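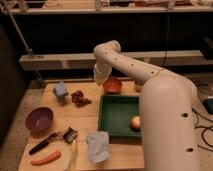
Drorkley releases planner update for cluttered tables

Drorkley has published version 2 of Zimum, its motion planning software for single robot arms. The update changes how the planner decides where an arm may travel when many small objects share one work surface, and it will be free of charge for labs that already have a licence.

The earlier version treated every object as a box of fixed size. With flat things such as trays this was acceptable, but with soft or irregular things the arm often took a long detour, or the planner gave no answer at all. Zimum now builds a separate shape for each object and keeps a wider margin only where the perception module, called Weldu, reports low confidence.

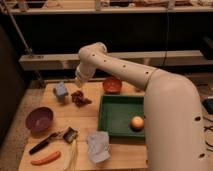

Groleo Automation News
Staff writer
19 January 2025

In the company's own trials, finished in December, the planner was given 1164 requests on a household table layout with bowls, a green tray, grapes, a cloth and a long-handled utensil. The old version could not find a path for 367 of them. Drorkley has not yet published the same number for the new version, and says the logs are still being checked.

A bowl near the back edge of the table is among the harder targets. The gripper must come down to the rim from above, while the elbow stays high over everything else – a posture which the old planner tended to reject.
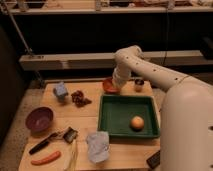

What changes for users

Existing configuration files can be kept, but the margin setting has a new name and must be entered again. Planning requests are now stored together with the perception result that was used, so an engineer can replay a failed request without moving the arm. The store holds the last 1000 requests by default.
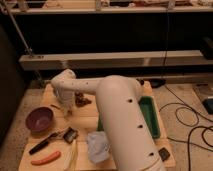

The replay tool also shows which link of the arm was limiting the path. Until now users had to read this from a text log, and several labs had written their own viewers for it. Drorkley says the format of the log remains the same, so these viewers should continue to work.

A version for two arms on one table is planned, but no release date is given.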